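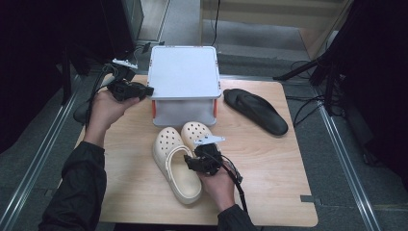 How a Robot Learns to Tidy Shoes, and Who Teaches It

A warehouse is a large building where goods are kept before they are sent to shops or homes. At Zadby, the goods are mostly shoes. The building holds clogs, sandals, boots and slippers, and many of them come back. A shoe may be the wrong size, or the buyer may have changed their mind. A returned shoe has to be checked, matched with its partner and packed again.

For a long time this was done only by hand. Gönül Aydoğan has worked on the returns tables for most of her working life. On a busy day in July her team may handle 700 pairs. The work is not hard to understand, but it means a lot of bending, reaching and lifting.

Zadby now uses robot arms for part of this job. The arms are made by a firm called Varnix. Using machines to do work that people used to do is called automation.

What the robot has to learn

A robot arm does not know what a shoe is. It has motors that move its joints, a camera that takes pictures, and a gripper at the end. A gripper does the work of a hand, but it is much simpler. It opens and it closes.

Shoes are difficult for a gripper. A clog is thick and may have holes in the top. A flip-flop is flat, with a thin strap. Either one may be lying on its side or upside down. If a programmer tried to write a rule for every position, the list would never be finished.

So the robot learns from examples instead. A person holds a gripper in each hand and does the job slowly on a small table. The task might be to pick up a pair of clogs, or to move a box with a lid. Sensors and cameras record how the grippers move and what is in front of them. One recording of one task is called a demonstration.

A computer then compares the demonstrations and looks for patterns. When a clog lies this way, the person's gripper comes in from that side. This step is called training. For the first task, the team at Zadby recorded 500 demonstrations. Then they tested the robot, found the positions it got wrong, and recorded 152 more.

Who does the teaching

The people who record the demonstrations used to work on the returns tables. Niilo Valtonen is one of them. He took a training course that lasted 5 days. He learned how to hold the grippers, how to start a recording and how to mark a bad one so that the computer leaves it out.

Holding grippers is tiring in a different way. The arms stay raised for long periods, so the work is done in short turns with breaks between them.

What has changed

Some tasks have moved to the robots. They lift shoes out of the returns bins and place them on a belt. People still check for worn soles, torn straps and missing laces. They also deal with anything the robot drops or cannot pick up.

Some jobs are new. Kaiwen Qian looks after the arms and replaces the rubber pads on the grippers when they wear down. Montri Sitthichai checks the recordings.

There are also fewer places on the returns tables than before. Some workers moved to other parts of the warehouse, and a few left. Gönül Aydoğan stayed. She says her back hurts less, and that she misses having a full table of people to talk to.

Words to know

Automation: using machines to do work that people did before.
Gripper: the part of a robot that takes hold of things.
Demonstration: a recording of a person doing a task, used to teach a robot.
Training: the step in which a computer finds patterns in many examples.
Sensor: a part that measures something, such as movement or distance.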